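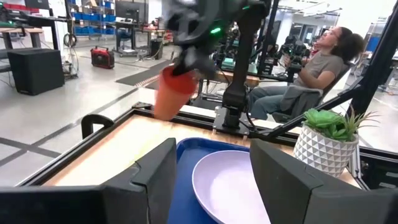 Floltlow 2: Rewriting the Storage and Sync Layers of a Mobile Notes App
Project report, Mobile Software Development
Aranka Tóth
Last updated: July
36 shares

Summary

Floltlow is a notes app for Android phones. A note holds a title, a body of plain text, any number of tags, and optional photo attachments. The first version was written for an earlier course and kept every note in a single file, which was read when the app started and written back in full after each edit. This report covers the rewrite of the storage layer, the addition of sync between devices, and changes to the list screen that followed from both. Handwriting and audio notes were in the original proposal and were dropped before coding began.

Starting point

The old version had three known faults. Saving blocked the main thread, so the keyboard stopped responding while the file was written. A crash during a save could leave the file incomplete, and the next launch would then show an empty list. Search walked through every note body on each keystroke.

The test set used throughout the project is a generated collection of 500 notes. Text length and number of tags vary, and a portion of the notes carry photos. The set is produced by a script with a fixed seed, so the same notes can be loaded onto any device. With this set the old version was usable for reading but not for editing. Typing in a long note dropped characters on the slower of the test phones.

Storage

The single file was replaced with a local database. There is one table for notes, one for tags, a join table between them, and one for attachments. Note bodies are stored in the notes table. Attachments are stored as files in the app's private directory, and the database holds only the file name, a content hash, and the image dimensions.

Keeping photos out of the database was decided after trying it the other way. With the image data in a table column, opening the list was slow even when no photo was on screen, and the query code had to be written carefully to avoid loading the column by accident. Moving the data to files removed the problem but introduced another one: a row and its file can get out of step. The app now writes the file first, under a temporary name, then renames it and inserts the row. A cleanup job runs at startup and deletes files that have no row.

Edits are written after a short pause in typing and again when the screen is closed. All writes go through one background queue. This keeps them in order and means that no locking is needed elsewhere in the code.

Search uses a full-text index on title and body. The index is updated by database triggers. The first attempt updated it from application code, and two code paths (import and undo) were missed. Triggers are harder to step through in a debugger but cannot be bypassed by a new feature.

Migration

On first launch the new version looks for the old notes file. If one is found, its contents are imported in a single transaction and the old file is renamed. It is not deleted. If the import fails partway, the transaction is rolled back and the app tries again at the next launch.

The old format stored tags as one comma-separated string. Some testers had used commas inside tags, and there is no way to tell these apart from separators. The import splits on every comma. This is listed in the release notes as a known limit.

Sync

Sync runs through Wetano, a small server written for the project. It stores encrypted records and a counter for each account. It does not read note contents. A client sends its changed records with the last counter value it saw, and the server answers with everything newer.

Conflicts are resolved per field. If one device changes the title and another changes the body, both changes are kept. If both change the body, the later edit wins and the earlier one is saved as a copy with a suffix in the title. Merging the text line by line was considered. It gave confusing results with short notes, where a merge often produced a sentence neither device had contained.

Network requests are handled by Tunar, a wrapper module that retries with an increasing delay and gives up after 8 attempts. The attempt count is reset when the phone reports a new connection. Before this was added, a phone that had been out of range would sit with unsent changes until the app was restarted.

List screen
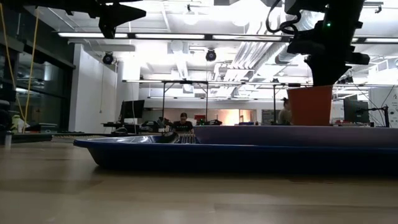
The list screen shows one row per note, and a note with a photo gets a square thumbnail at the left of the row. Thumbnails are created once, when the photo is attached, and cached on disk. The first implementation took the center square of the photo and scaled it down. Wide subjects suffer from this. The dark blue tray on the tabletop spans most of the width, and a center crop favors the middle of it, while the orange-red pot at the far right end is the kind of detail that gets lost. The final version fits the whole photo inside the square and fills the remaining area with the row's background color. Rows look less uniform, but notes with similar photos are easier to tell apart.

Scrolling was improved by giving each row a fixed height and by decoding thumbnails off the main thread. A placeholder is drawn until the thumbnail is ready. Decoding is canceled when a row leaves the screen.

Testing

Unit tests cover the import code, the conflict rules, and the write queue. The sync tests run two clients in one process against a local copy of Wetano and apply a random series of edits to each. After every run the two databases are compared. Failing runs print the seed so they can be repeated. This method found an error in which a note deleted on one device and tagged on the other came back with an empty body.

Interface tests were run with Chacko, a script runner that replays recorded taps. They were useful for catching crashes. They were less useful for layout, where a small change in spacing broke most of the recordings at once. Toward the end of the project the recordings were cut down to launch, create, edit, delete, and search.

Remaining problems

Attachments are uploaded whole. An interrupted upload starts again from the beginning, and on a poor connection a large photo may never arrive. Splitting files into parts would require a change to the server's record format.

The full-text index does not handle languages written without spaces between words. Search in such notes only finds matches at the start of a run of text.

Account deletion removes the records on the server but leaves local notes on every signed-in phone. The settings screen states this under the delete button. A remote wipe option is open in the issue list and has no owner at present.

2 comments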